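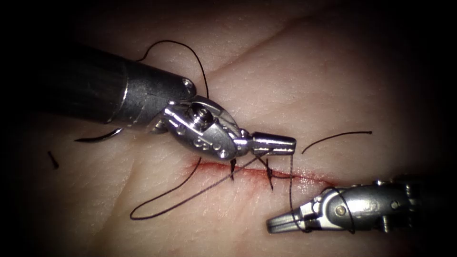

Two instruments over a short, straight incision in a soft, pale pad.

Clikside Community > Home and Family > Looking after someone

What should I get ready at home before Mum's operation?
Asked by Ilgın Yazıcı
Viewed 2706 times

Hello everyone, I hope this is the right section, do move me if it isn't. My mum is going in for a planned operation in December and will be coming to stay with me afterwards until she's back on her feet. The hospital have been lovely and I've got all their leaflets, so it isn't medical advice I'm after. It's more the ordinary house side of things. I live in a narrow terrace with the bathroom upstairs and the only decent sofa downstairs, and Mum is 71, very independent and will not want to be fussed over (she told me this three times on the phone on Sunday evening - well, she shouted it).

I work from home most mornings but I do have to go out some afternoons. There's also Pemo, my dog, who is a darling but greets people by jumping at their middle. What did you wish you'd had ready? I've got a few weeks and a bit of money put by, though not enough for anything grand.

Isabelle Paquette
Oh Ilgın, I've been exactly where you are, with my dad and then with my own knee, and I'm sending you both a big hug. I'd start with where she's going to sleep and work outwards from there. We put Dad in the front room at first so he could be near us, and he hated it - the telly, the front door, everybody walking past in their coats. He was much happier upstairs with the door shut and the bathroom across the landing, and he came down once a day when he felt like company. Do ask your mum which she'd prefer before you start dragging beds about, and check with the ward what she'll be able to manage on the stairs.

Then the small things. A lamp she can reach lying down. A long charging cable, properly long! A little table at the height of the mattress, with room for a glass, her specs and a book. Nighties or pyjamas that button down the front, and a size bigger than usual. Slippers with backs to them. I also bought a cheap wireless doorbell from the Ivari shop and gave Dad the button, so he could ring for me without shouting, and he got a great deal of mischief out of that.

For food, I filled the freezer with soup in single portions, 27 tubs of it, and I'll be truthful, we were all heartily sick of leek and potato by the end. Make half of that and put some variety in. Toast, eggs and tinned peaches were what he really wanted.

As for Pemo, could a neighbour have him for the first couple of nights? After that, bring him in on the lead when she's sitting down with a big cushion on her lap. Ours calmed down in around 9 days.

Remzi Öztürkmen
stair gate for the dog. get a second hand one

Thịnh Đinh
Lovely answer from Isabelle, I'd only add the paperwork side. Keep one folder by the kettle with the appointment letters, the ward's phone number and the list of her tablets, and write down any questions as they come up, so they're all in one place when you ring. My wife and I used the back of a Kılıçarslan bakery calendar for this and it's still in the drawer.

For your afternoons out, see if a friend of hers would come and sit for an hour or two. Mum's friends were far better at it than I was. They'd do the crossword, drink all our tea and tell her to stop being silly and lie down, and she'd take it from them. If she doesn't want anybody there, leave a flask and a sandwich by the bed and agree a time you'll ring.

Do get your own shopping in as well, and warn work now that you may be a bit slow to reply that first week. I hope it all goes smoothly for her.

Ilgın Yazıcı
Thank you all so much, I've read these out to Mum and she's already asking for the doorbell. Stair gate ordered, Remzi! She says yes to upstairs and a firm no to leek and potato.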